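# 의류 정리실 운영 중간 보고 (1월)

수신: Danko 지원사업 담당자님
작성: Podwood 의류 재사용 사업팀

지원금으로 시작한 의류 정리 사업의 진행 상황을 보고드립니다. 지난 보고에서 지적해 주신 두 가지, 즉 접기 기준이 사람마다 다른 점과 기록이 늦게 올라오는 점을 중심으로 적었습니다. 제가 한국어로 보고서를 쓰는 것이 아직 익숙하지 않아서 표현이 부족한 곳이 있을 수 있습니다. 이해가 안 되는 부분은 말씀해 주시면 다시 설명드리겠습니다.

## 1. 수량

이번 기간에 들어온 옷은 모두 3,615점입니다. 그중에서 세탁과 접기를 마치고 보관 상자에 넣은 옷은 2,229점입니다. 분류만 끝나고 아직 세탁을 기다리는 옷이 1,057점 있습니다. 나머지는 얼룩이나 찢어진 곳이 있어서 따로 모아 두었고, 수선할지 원단으로 보낼지 아직 정하지 못했습니다.

처음 계획과 비교하면 세탁 대기량이 많습니다. 겨울옷이 예상보다 일찍 들어왔고, 두꺼운 옷은 한 번에 넣을 수 있는 양이 적습니다. 2월에는 얇은 옷과 두꺼운 옷의 세탁 시간을 나누어서 운영하려고 합니다. 오전에는 두꺼운 옷, 오후 2시 이후에는 얇은 옷입니다.

## 2. 접는 작업대

작업대에는 연한 녹색 천을 씌웠습니다. 전에 쓰던 흰색 천에서는 밝은 옷의 가장자리가 잘 보이지 않아서 접은 선이 비뚤어지는 일이 자주 있었습니다. 색을 바꾼 다음에는 다시 접는 옷이 줄었습니다. 다만 천에 주름이 조금씩 생깁니다. 하루에 한 번 손으로 펴고 있지만, 가장자리를 고정하는 방법도 찾아보고 있습니다.

접기 기준은 청바지부터 정했습니다. 다리를 맞추어 반으로 접고, 밑단을 허리 쪽으로 올린 다음 다시 한 번 접습니다. 덧댄 천이 있는 바지는 그 부분이 위로 오게 놓습니다. 보관 상자를 열었을 때 어떤 바지인지 바로 알 수 있기 때문입니다. 셔츠와 니트의 기준은 아직 초안입니다.

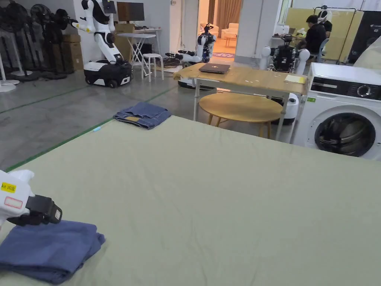 *사진 1. 녹색 천을 씌운 작업대와 접어 놓은 파란색 옷. 뒤쪽에 탁자와 세탁기.*

## 3. 공간 배치

세탁기와 작업대를 같은 공간에 두었습니다. 전에는 세탁실이 복도 건너편에 있어서 바구니를 들고 왔다 갔다 하는 시간이 길었습니다. 바닥이 콘크리트라서 물이 떨어져도 청소는 쉽지만, 옷이 작업대에서 떨어지면 다시 세탁해야 합니다. 그래서 접은 옷을 가장자리에 너무 가깝게 놓지 않도록 안내하고 있습니다. 이 점은 아직 잘 지켜지지 않습니다. 사진에서도 옷 하나가 끝 쪽에 놓여 있습니다.

기록은 나무 상판 탁자에서 노트북으로 합니다. 접기가 끝난 옷의 종류와 상태를 입력하고, 그날 안에 저장하는 것을 원칙으로 했습니다. 늦게 올라오는 기록이 아직 있습니다. 특히 저녁 시간에 작업한 내용이 다음 날 아침에 입력되는 경우가 있어서, 마감 시간을 오후 6시로 정했습니다. 팀 안의 질문과 답은 Flarum 게시판에 모으고 있습니다.

## 4. 예산과 요청 사항

세제, 보관 상자, 작업대 천의 비용은 계획 안에서 썼습니다. 보관 상자는 Virnex에서 168개를 받았고, 그중 뚜껑이 맞지 않는 것은 교환을 요청했습니다. 교환 비용은 들지 않습니다.

두 가지를 여쭙고 싶습니다.

- 수선 재료비가 남을 것 같습니다. 이 금액을 세탁 비용으로 옮겨도 되는지 확인 부탁드립니다.
- 다음 보고서의 수량표에 옷의 계절 구분도 넣어야 하는지 알려 주시기 바랍니다.

셔츠와 니트의 접기 기준은 2월 안에 완성해서 보내 드리겠습니다. 세탁을 기다리는 옷의 수량도 그때 다시 적겠습니다.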